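5/16/19

Council sat until gone ten last night and I was too tired to write it up, so this is being done over breakfast. 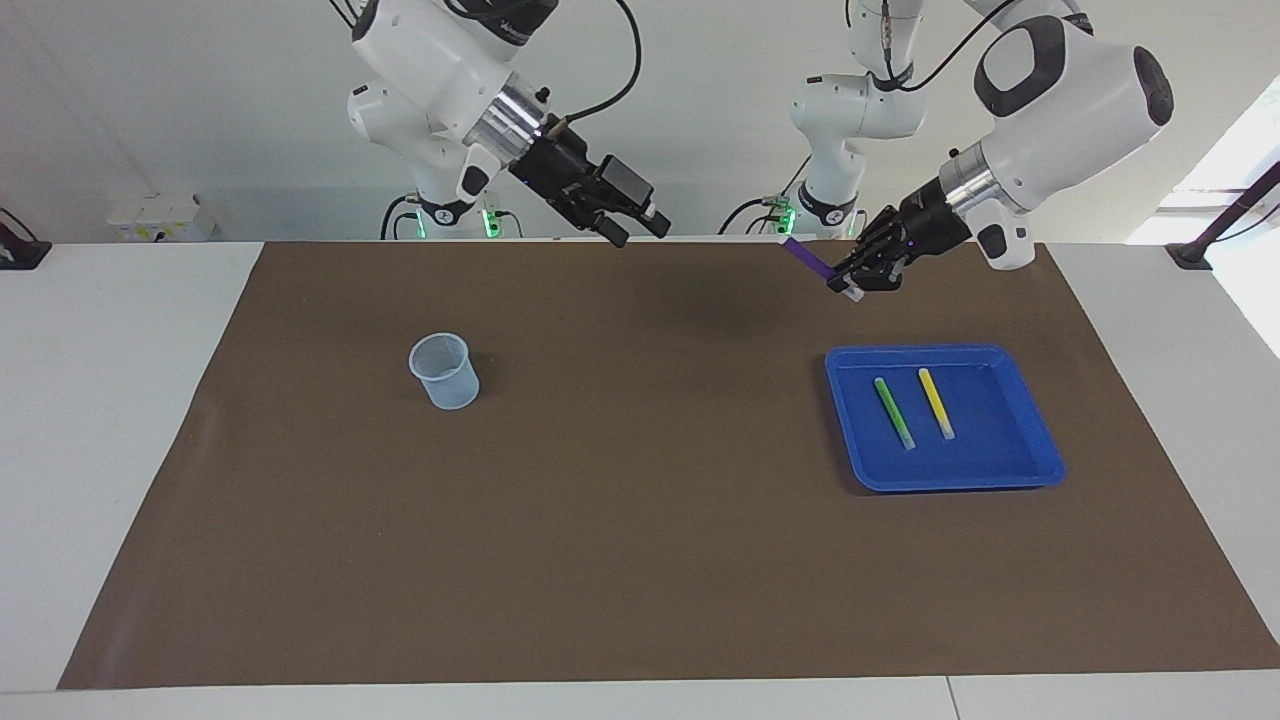 Two white arms, one table, brown paper on top.

The Vikdale pipeline vote went 69 to 52 in the end. I had expected it closer. Kuhlmann spoke first for the company's side and kept to the line he has used since February, that the old fuel depot was run to the rules of its day and that any records from before the sale went to the new owners. Sabine Kasten asked him where the soil reports were. He said he would write to her. She said he had told her that in February as well, and the chair moved us on.

What passed is an inquiry with powers to call for papers, paid for out of the regional budget. What did not pass was the freeze on new permits. Sernidmont people had come by coach for that part and were let down. They had 1,722 names on the petition, all on paper, in two box files. I carried one of them up the stairs and it was heavy.

Chae-won Jang gave the best speech of the night, I thought. She stuck to the water bills and the 327 households on the east side, and left the climate side to others. A few on the government benches stopped talking to listen. One of them voted with us, and I would not have guessed which.

Plirnex put out a statement before we were even out of the building. It welcomes the inquiry and calls it political in the same paragraph. They will go to court over the papers -- Sabine is sure of it, and she has been right so far. If they do, we lose the summer.

Missed the last bus. Shared a taxi with Chae-won as far as the bridge and walked the rest. Feet sore today.

To do: ring the clerk about the minutes, answer the Sernidmont letters, find the 375 owed back to me for the hall hire. Dentist at four.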